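Riltero Season 2 FAQ: Release Date, Episodes and Where to Watch

When does Riltero season 2 come out?

The first episode lands on January 5, 2026, at 9 a.m. PT, which works out to noon ET and 5 p.m. in the UK. New episodes follow every Monday.

How many episodes are there?

Seven! Season one had six, so we get a little extra this time. Each runs 30 minutes, except the finale, which is a full hour.

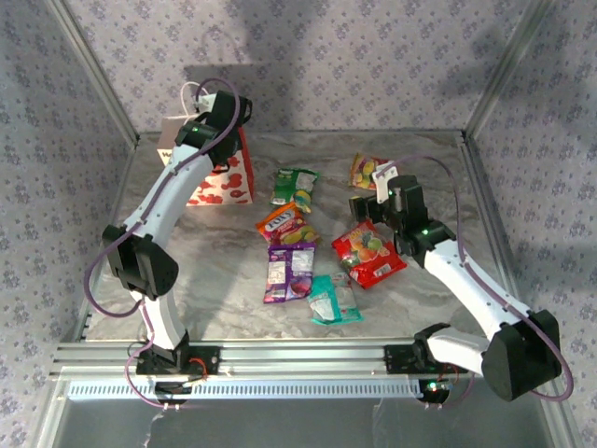
Na-rae Koo wrote in to say the finale should have been split in two, so the wait for season three would feel shorter. We see the point, but an hour of Riltero in one sitting sounds wonderful to us.

Where can I watch it?

Tustex has it in every region where season one was shown. Subtitles go up with the episode, and the English dub is two weeks behind.

Do I need to rewatch season one?

You can get by with the last two episodes, where Captain Sercombe leaves the harbor and Sung finds the second map. If you have a free weekend, though, watch the whole thing again – the lighthouse episode is even better when you know who sent the letter.

Is Mal-soon Sun back as writer?

Yes, for all seven scripts! The trailer dropped in November and the dialogue already sounds like vintage Riltero.

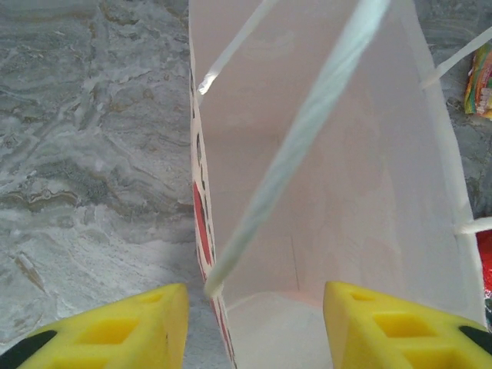 White paper gift bag with a red and dark pattern on the side

Will there be a season three?

Tustex hasn't announced one yet. We'll update this page when there's news.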